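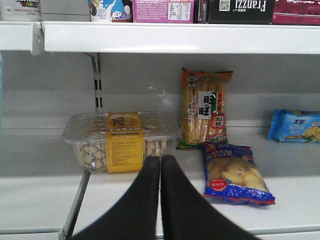
Huệ Cù writes that the old version of this section never said where the population figure goes, and that her first rate map came out blank because of it. Fair. Fixed in step 5. Rest of the section redone too while I was in there.

Section 4. Loading incident counts and making the first map

Applies to Dralirance desktop. If you're on the Mkhize web viewer you can look at maps but not build them, skip to section 15.

Before you start

You need: the police export (CSV or XLSX), a boundary file for your districts, and a population table. All in one folder. No spaces in the folder name, it still chokes on spaces.

CAUTION: Work on a copy. Dralirance writes back to the source file when you fix a row, and there is no undo past the last save.

1. Open Dralirance. File, New Project. Pick "Counts by district".

2. Click Add Source and choose the police export. The preview shows the top rows. If the header row is gibberish, change Encoding to UTF-8 and reload.

3. Match the columns. Date, district, offense type. Those are the only required ones. Leave the others on Ignore for now.

NOTE: Dates. Check wether your department sends month first or day first. The auto-detect guesses from the first row only. One January file went in backwards last year and a whole year of homicides got spread over the wrong months. Looked like a crime wave and then a miracle.

4. Set the date type. There are two choices, Occurred and Recorded. Use Occurred if you have it. A death from an old shooting can get recorded much later, and with Recorded on, it lands in the wrong half of the year. 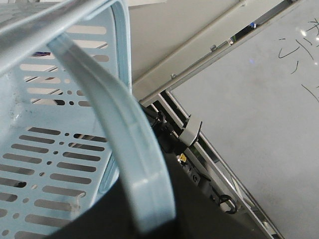 5. Add the population table. Add Source again, then tick "Use as denominator". That tick box is the one everybody misses. Without it the Rate layer stays blank and you get no error message. Population year should match the year of the counts, or as close as you can get.

6. Join to boundaries. Click Join, pick the district name field on both sides. Unmatched rows turn orange. Usually spelling - "St." against "Saint", missing accents, a trailing space. Fix in the grid, press Join again.

The test file that ships with the program has 137 rows. Row count at bottom left should say the same after the join. Lower means rows got dropped, higher means a district is in the boundary file twice.

Offense types
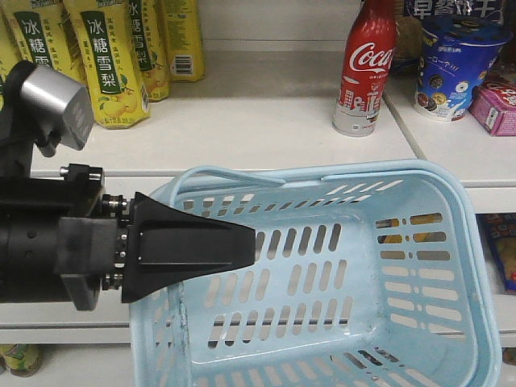 7. Open Offense Groups and drag each local code into a group. Homicide, robbery, assault, burglary, theft, other. Robbery and theft get mixed up constantly and it wrecks the violent crime total. Force or threat against a person makes it robbery. Somebody walks out with a light blue plastic basket that was sitting in front of the store shelf, no one threatened, that's theft and stays out of the violent group. Same basket yanked off a customer's arm is robbery. If the local code doesn't say, use Other and leave a comment in the row.

8. Attempted homicide goes under Assault. Not Homicide. Some departments lump them, so read the notes tab in their export first.

9. Save the groups as a template. Next year's file then needs steps 1 to 3 and a quick look at anything new.

CAUTION: Do not edit a template while somebody else has the project open. Last save wins, no warning.

Making the map

10. Layer, New, Rate. Choose the group and the period. For year-over-year, pick the same months in both years. Half a year against a full year is the most common mistake we get mail about.

11. Set Minimum Count to 4. Districts under that go gray. Small places swing wildly, a town that goes from one killing to 3 has tripled and it means very little.

12. Colors. Default is fine. Don't use the red ramp for decreases, people read it as bad news.

13. Export. PNG for print, Fakness package if it's going to the shared library. Put the source and the download date in the footer box, the export button stays grayed out untill you do.

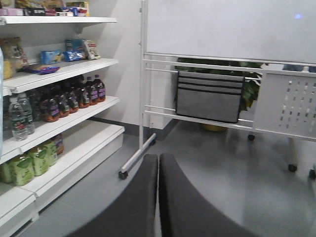 Store shelves with snacks and drinks, whiteboard at right. August 2024.

If it goes wrong

Map all gray: minimum count set too high, or the period has no data in it. Check step 11, then step 4.

Map blank, no legend: denominator not ticked. Step 5.

Percent change shows a dash: the earlier period is zero. Correct behavior, leave it.

Join freezes: boundary file too detailed. Run it through Grinell with Simplify on Medium, then try again.

Questions on offense groups go to Huệ Tăng, everything else to the help address on the cover page. Attach the project file, not a screenshot. Comparing departments is section 5.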